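Parkum Lathe Cuts: Frequently Asked Questions

Last updated 18 Sep 2025

Parkum cuts short-run 7-inch, 10-inch and 12-inch records one at a time on a lathe. The questions on this page are the ones we receive most often from labels and bands. Prices are on the order form and are not repeated here.

FORMATS AND QUANTITIES

What is the difference between a lathe cut and a pressed record?

A pressed record is molded from a stamper. A lathe cut has its groove cut directly into a blank disc, in real time, by a stylus. A side that lasts four minutes takes four minutes to cut, plus setup. There is no stamper, no plating and no test pressing. Every copy is a separate cut, so small differences in level and surface noise between copies are normal.

What is the smallest order?

2 copies. We do not cut single discs, with the exception of reference cuts (see Audio).

What is the largest order?

400 copies. Past that number pressing is cheaper per unit and usually faster, and you should get a quote from a pressing plant. We do not broker pressing orders.

Which sizes and speeds do you cut?

7-inch at 45 or 33, 10-inch at 45 or 33, 12-inch at 45 or 33. We do not cut 78s. Both sides of a disc are cut at the same speed unless you ask for mixed speeds on the order form. If you do, print the speed for each side on the labels.

How long can each side be?

Maximum running times, stereo:

7-inch, 45 rpm: 4:00
7-inch, 33 rpm: 6:00
10-inch, 33 rpm: 11:00
12-inch, 33 rpm: 18:00

Longer sides are returned for editing. We will not lower the level to fit a long side. The times include silence between tracks. For 10-inch and 12-inch at 45, send us the program length before ordering and we will confirm whether it fits.

Can I get a large center hole on a 7-inch?

Yes. The blanks come with a small hole. The large hole is punched after cutting and is charged per copy. Punched discs cannot be returned for a small-hole replacement.

Do you cut mono?

Yes. Mono cuts are slightly louder than stereo cuts of the same program and track better on older players. If your recording is mono, tick the mono box. A mono recording supplied as a stereo file with the box left blank is cut as stereo.

AUDIO

What files do you need?

One WAV file per side, 24-bit, at the sample rate of your mix. Do not convert a 44.1 kHz mix to 96 kHz before sending it. Track gaps must already be in the file. MP3 files are accepted only if no other source exists, and you will be asked to confirm this in writing.

Name each file with your order number and the side letter. Files named "final" or "master" with no order number are the most common cause of delay.

Do I need a separate master for vinyl?

It is recommended. A master prepared for streaming is usually limited hard, and this does not produce a louder record. Send the version with no final limiter if you have it. Keep low frequencies centered. Out-of-phase bass makes the cutting stylus lift, and the groove can become too shallow to hold the needle.

What do you do to the audio before cutting?

By default: a high-pass filter at the bottom, mono summing of the lowest frequencies, and de-essing where the vocals or cymbals need it. We do not change the track balance, fades or order. If you want no processing at all, write "flat" in the notes. Flat cuts are not covered by the replacement policy for distortion or skipping.

Why does the last track sound duller than the first?

The groove passes the stylus more slowly near the center of the disc, and high frequencies suffer. This applies to all records. Put the brightest or loudest song first and the quietest last where the running order allows it.

Can I hear a cut before the full run?

Yes. Order a reference cut. It is one disc, cut from your files with the same settings as the run, and mailed to you in a plain sleeve. The run is held until you approve it. If you ask for changes, the second reference cut is charged at the same price as the first. Approval has to be sent by email from the address on the order.

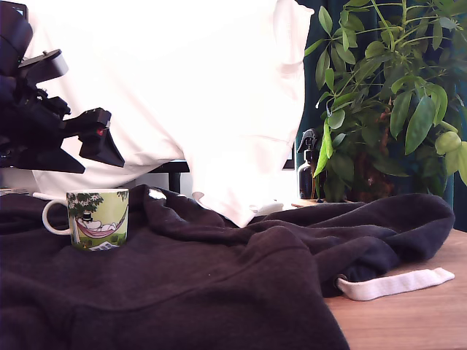

Reference cuts should be played on the equipment you normally use. Check sibilance on the inner tracks first, then the lead-in. A tick at the very start of the groove is caused by the stylus dropping and will be present on every copy. If the disc skips on one player, try a second one and check tracking force before reporting it.

LABELS, SLEEVES AND INSERTS

Do you print center labels?

Yes, in full color or black on colored paper. Labels are applied by hand after cutting. Alignment can vary by a small amount, so avoid thin borders running close to the outer edge. Templates are linked from the order form. Artwork supplied on another plant's template will be returned.

Can I supply my own sleeves?

Yes. Ship them flat and unglued or fully assembled, not half-folded. Include 2 spares for small runs and more for large ones. Sleeves must reach us before cutting starts. If they arrive late, the records are shipped in plain white inners and your sleeves are returned at your cost.

Can you put an insert, comic or booklet in the sleeve?

Yes, if it fits flat beside the disc. Stapled booklets go outside the inner sleeve so that the staples do not touch the record. Thick booklets can press a ridge into the disc in storage. Send one assembled sample first if your booklet has more than eight pages.

Do you add catalog numbers in the run-out?

Yes. Up to 18 characters per side, scribed by hand. Letters, numbers, spaces and hyphens only. Drawings are not offered. Check the spelling before you submit, as run-out text cannot be changed on a finished disc.

RIGHTS

Do I need to own the music?

You need to own it or hold permission to reproduce it. For cover songs you are responsible for the mechanical license. Orders that contain commercial recordings by other artists are refused and the payment is returned, less any reference cut already made.

Samples?

The same rule applies. You confirm on the order form that samples are cleared. We do not check them for you.

ORDERS, TURNAROUND AND SHIPPING

How long does an order take?

The current turnaround is shown at the top of the order form and is updated weekly. It is counted from the day we have all of the following: payment, audio, label artwork, and reference approval if you ordered one. Orders missing any item have no place in the queue.

Is there a busy period?

Yes. April is the slowest month for turnaround, when record store events fall. For an April release, complete files should be with us by the end of January. We do not take rush orders for April.

Where are the records cut?

7-inch discs are cut at our Ponalmont room. The 10-inch and 12-inch lathe is at Serkier. An order that mixes sizes ships in two boxes unless you ask us to combine it, which adds several days.

Who makes the blanks?

All blanks are bought from Benítez. They are clear or black. Clear blanks are slightly noisier in the lead-in. Other colors are listed on the form when in stock and cannot be reserved ahead of payment.

How are the records packed?

Discs are shipped outside the printed sleeves by default, each in its own inner, to prevent seam splits. If you want them shipped inside the sleeves, select "assembled." Split seams on assembled orders are not replaced.

Do you ship directly to my customers or distributor?

We ship to one distributor address. We do not fulfill individual mail orders.

FAULTS AND REPLACEMENTS

What counts as a fault?

Skips that repeat at the same place on two properly set up players, an off-center groove you can hear as pitch wobble, wrong audio, wrong labels, or cracked discs. Light surface noise, faint swirl marks and small differences in level between copies do not count.

How do I report one?

Email within 30 days of delivery with the order number, the side, the time at which the fault occurs, and the player and cartridge used. A short recording is useful. Do not send discs back before you hear from us. Faulty copies are recut from the same files at no charge. Refunds are given only where a recut has failed as well.

How long do lathe cuts last?

With a clean elliptical stylus at the correct tracking force, wear is gradual. Heavy ceramic cartridges, found in most suitcase players, wear the high frequencies much faster. Do not clean the discs with alcohol. Use distilled water and a soft cloth, and dry them fully before they go back in the inner.

Do you keep my files?

Audio and label files are kept for 18 months after shipping and then deleted. Repeat orders in that period need no new upload. Quote the original order number and state any changes. A repeat order with new label art is treated as a new order for setup charges, but the audio charge is waived.

Can I cancel?

Before cutting starts, yes, with a full refund minus any reference cut. After cutting starts, only the uncut copies can be canceled, and the setup charge stays. Discs already cut are shipped to you.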